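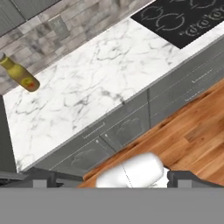 Subject: Re: [kitchens-and-care] Are any of you further along with the robots than we are?

Hello all,

I've been meaning to answer this since it came round, and then December got in the way as it always does, so please forgive the delay. I'm at Lastholm, where we run the kitchens for the supported flats, and we have been living with the Midik arrangement long enough now that I may be some use to you. I'll put the original message in pieces below and reply as I go along, as I get muddled otherwise.

> We have been told that from the spring the fetching, wiping down and
> putting away in our flat kitchens will be "supported by automation".
> No more detail than that. The staff are asking me whether their hours
> are safe and I don't know what to tell them.

I do feel for you, as we had exactly that sentence, nearly word for word! What it meant at our end was a mobile machine with one arm and a two-fingered gripper, shared between flats, that tidies worktops and picks things up off the floor. It doesn't cook and it doesn't go near the hob when the hob is on. We have 16 kitchens on the list and it is allowed into 9 of them so far, the others being waiting on one thing or another (narrow doorways mostly, and one resident who said no thank you, which was the end of that conversation as far as I was concerned).

On hours, I can only tell you what happened with us. Nobody's contract was cut. What did change was the shape of the day. The early round used to be an hour and a half of clearing up before anyone had so much as put the kettle on with a resident, and that has shrunk a good deal. The time has gone into breakfast, and into sitting down with people, and I'm sorry to say a fair slice of it has gone into looking after the machine. My advice is to get it in writing where the saved time goes, before it is saved. We left it until after and spent weeks arguing it back from people who had already spent it on paper.

> Did your staff have any say in how it was set up?

Yes, and I would fight for this one if I were you. Midik build each kitchen on the computer first and run the jobs there before the real thing is let loose, and they were quite happy for us to look over their shoulders once we'd asked. We asked rather late, mind you. A few of our longest-serving cleaners went through the made-up kitchens with them on a big screen, and it was far and away the best afternoon of the whole business. Things like a bottle left lying on its side on the worktop, or something that has ended up on the floor in front of the cupboards, are our bread and butter. The engineers had been thinking of those as the machine's problem, and our lot kept asking what the person in the room would be doing meanwhile. Where do you stand? Do you pick the thing up yourself if you're nearer? What if it's still half full?

Out of that came a list of 66 little situations, all written by people who do the job, and Midik now try out every change against it. I have seen grown women in tabards look extremely proud of that list. One of them had never been asked her opinion by a supplier in her working life, and now she rings them up.

> Our worry is that people will be blamed when it gets something wrong.

That was ours too, and it did happen at the beginning. There was a breakage, and the form had a box for "staff error" and a box for "equipment fault" and nothing for "the two of us were both reaching for it". We had the form changed. It now just asks what was going on in the room, which takes longer to fill in but people do fill it in, and the tone is ever so much better.

We also agreed that anybody can stop it at any time without having to explain. Bugti, who do our insurance side, were nervous about that and thought it would be stopped all day long. In the first month it was stopped 5 times. I'd have guessed far more, myself!

> Is the work duller now? Somebody asked me that and I thought it was a
> good question.

It is a good question, and I've had different answers from different people. The ones with bad knees are delighted to be done with stooping for things under the front of the units. A couple of others say they miss the clearing up, as it was the quiet part of the morning when you could think your own thoughts, and now it's all talking. I hadn't expected that and I took it seriously. We let those two keep their own kitchens by hand for part of the week. It isn't efficient, and when the area office asked me about it I said so quite cheerfully and carried on.

Training took longer than promised, too. We were offered a morning. We took the morning, and then another, and then paired people up for a fortnight so that no one had to be alone with it until they felt like it. If your supplier is Borkon and not Midik, I'm told their course is a different sort of thing altogether, so do ask on the list, as I have no experience of it.

You'd be very welcome to come and see us, and to bring some of your staff with you. Please let them talk to ours without either of us in the room, and I'll do a lunch. The early round finishes at half past nine, so if you can bear to be here by eight you'll see the whole of it. I can send the new form and the list of situations to anyone who wants them, only write to me off-list as the attachments bounce.

Warmest wishes,
Kitchens lead, Lastholm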